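Last updated: November
By Wilson Sotelo, Galtgate Oral History Project

Progress report to the Ornano Fund, second half of the grant year

Dear Zinhle Mabuza,

You asked for a shorter report than the last one. I have tried.

When we wrote to you in the spring, the plan was to record the people who worked at the Czerwiński cannery before it closed, get the recordings typed up, and put the lot somewhere the town could find it. The recording is going well. The typing is going. The somewhere is discussed below.

Interviews. We now have 20 finished interviews, against a target we set ourselves in a more cheerful mood and which you were kind enough to lower. The longest runs most of an afternoon and covers one strike, two marriages and a very thorough account of how to fix a label machine. The shortest is a man who told us the work was fine and the soup was bad, and then went to get his bus. We have kept both in full.

Transcripts. The total stands at 627 typed pages. Spelling remains a problem. Czerwiński appears in eleven forms, two of them from me, and we are working through them with search and replace, which did briefly rename a priest. A style sheet is now in use. It should have come first, as your adviser said at the time.

Payroll cards. The cannery's cards came to us in fruit boxes, in an order known only to the fruit. We have indexed 2,941 of them, almost the whole set. What's left is mostly water damaged and will go to Flaltov for a quote on cleaning. I expect the quote to be painful - the last one was - and will send it to you before we agree to anything.

Money. We are under on travel, as most of our speakers live within walking distance and prefer to be visited. We are over on batteries. I would like to move a small sum from the first line to the second, and a form is attached. I have filled in the box marked "strategic benefit" as best I could.

Space. The reading room is still shared and the lease is still with the landlord's lawyer, who has had it since the leaves were green. What we do have is table space and a good dark carpet that hides a lot.

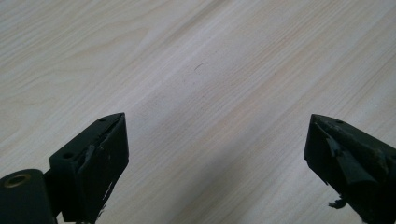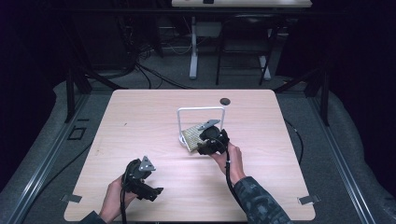

The landlord has offered us the use of a second room on a Monday, with shelves to follow. I've asked for the shelves in writing. If they arrive, the boxes can come out of my hallway, where they have been a talking point.

Still to do before the final report: 3 more interviews, all agreed, one of them with a former night foreman who has put us off twice on account of his knee; the rest of the name checking; and the public listening evening, which needs a date, a kettle and somebody to work the speakers. You would be very welcome at it. The soup will be from somewhere else.

Wilson Sotelo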